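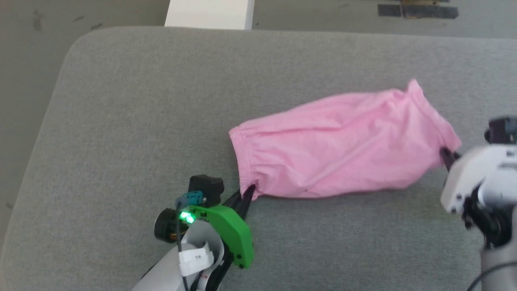
Mas por que não gravar logo tudo com a mesma peça de roupa até o robô aprender, e só depois trocar? Foi o que me perguntou uma leitora no post passado, e como a resposta não cabia num comentário, vai em fio. Peguem um café.

1/ Resposta curta: porque ele aprende a peça. Fica ótimo naquela camiseta e péssimo em qualquer outra. A gente fez isso em janeiro, no começo do projeto, e saiu de lá com um modelo que dobrava uma única toalha azul lindamente. Uma toalha. Trocamos por uma verde e ele ficou passeando com as garras no ar.

2/ Contexto pra quem chegou agora: eu trabalho na coleta de demonstrações da Jeseser. Alguém comanda os dois braços à distância, o sistema grava câmeras e juntas, e cada tentativa vira um episódio. O modelo treina em cima dos episódios. Meu dia é produzir episódio bom e jogar fora episódio ruim (mais a segunda parte do que eu gostaria).

3/ O bloco de agora é malha. Tecido mole, rosa clarinho, todo amassado, uma garra em cada ponta e o estofado cinza embaixo. Parece a coisa mais boba do mundo até você tentar fazer com duas pinças e sem sentir nada nos dedos.

4/ O que eu quero que o modelo veja nesse tipo de episódio é o tecido segurado pelas duas pontas ao mesmo tempo. De um lado a borda franzida, do outro o bico que levanta quando a garra puxa. São pegas bem diferentes! No franzido tem um monte de prega pra escolher, no bico é aquele cantinho e pronto.

5/ E aí entra a pergunta da leitora. Se eu gravasse 300 episódios com essa peça sempre jogada do mesmo jeito, ele ia decorar onde fica o franzido. Então a regra aqui é: entre um episódio e outro, embola tudo de novo. Amassa, larga, vira do avesso de vez em quando. O começo tem que ser diferente.

6/ Parêntese: embolar roupa "aleatoriamente" é dificílimo. Cada pessoa tem um jeito. Eu jogo sempre meio na diagonal, descobri olhando os vídeos em sequência, e uma colega faz uma espécie de rosquinha. Por isso a gente reveza quem arruma a superfície. O operador troca, quem embola também.

7/ Nossa meta por turno é 12 episódios aprovados por peça, depois troca. Parece pouco, eu sei. Mas aprovado é aprovado: pega limpa, sem arrastar o tecido à toa, sem aquela hesitação de dez segundos em que o operador está claramente pensando na vida.

8/ Sobre hesitação, aliás. O modelo copia. Se o operador para no meio pra coçar o nariz, o robô aprende que naquele ponto se para. Tivemos uma versão que dava uma pausa dramática antes de cada dobra e levamos dois dias pra entender de onde vinha. Era de mim. Eu parava pra conferir o ângulo - sempre no mesmo ponto.

9/ "E episódio com erro, joga fora?" Depende! Se a garra escapou e o operador voltou e pegou de novo, eu guardo, com etiqueta de recuperação. Esses valem ouro, porque o robô vai errar sozinho e precisa ter visto alguém sair do buraco. Se escapou e a pessoa desistiu, lixo.

10/ A etiquetagem a gente faz no Raju, que é a nossa ferramenta interna. Feia que dói, mas dá pra marcar o instante de cada pega e escrever uma notinha. Minhas notinhas são um diário de sofrimento: "pegou duas camadas", "pegou nenhuma", "pegou duas camadas DE NOVO".

11/ Duas camadas é o grande drama da malha fina. Você quer só a de cima, a garra fecha e vem a peça toda junto. Pela câmera quase não se vê a diferença na hora, você só percebe quando levanta. Estou tentando anotar isso direito, com o momento exato, pra ver se o pessoal do treino consegue usar.

12/ Alguém vai perguntar de simulação, então já respondo: usamos, no Etholm, pra caixa e pra pote funciona muito bem. Pra pano eu ainda não confio. O tecido simulado cai bonito demais, sem aquela dobrinha teimosa. Pode ser má configuração nossa, aceito dicas de quem entende.

13/ Também perguntaram se qualquer pessoa consegue operar. Consegue, mas demora um pouco pra ficar útil. No meu caso foram 7 turnos até um episódio meu entrar no conjunto de treino sem ninguém torcer o nariz. O truque foi parar de olhar pra garra e olhar pro tecido - igual dirigir, você olha pra rua e não pro volante.

14/ Outra coisa que mudou meu trabalho: assistir aos episódios em velocidade dobrada no fim do turno, todos em fila. Dá uma preguiça enorme. Mas é ali que aparece o vício, a mesma pega, o mesmo lado primeiro, o mesmo caminho. Semana passada eu vi que começava sempre pela esquerda. Agora tenho um papelzinho colado no monitor mandando alternar.

15/ Próximo bloco vai ser meia e capuz, com um lote de peças do projeto Reltex, que reúne roupa bem gasta, com bolinha, elástico frouxo, costura torta. Estou animada, porque roupa nova é comportada demais e na casa das pessoas a roupa não é nova.

16/ Números pra quem gosta: com peça variada e começo embolado, chegamos a quase 10 peças diferentes nesta rodada. O modelo ainda não viu nada disso, o treino só começa depois que eu fechar a revisão. Então não me perguntem se funciona! Eu também quero saber.

17/ Pra leitora da pergunta: obrigada, rendeu. Se você ou mais alguém coleta dados com tecido, me conta como vocês embolam a peça entre uma tentativa e outra. Pergunta séria. Vou ler tudo amanhã, agora tenho uma fila de episódios pra etiquetar.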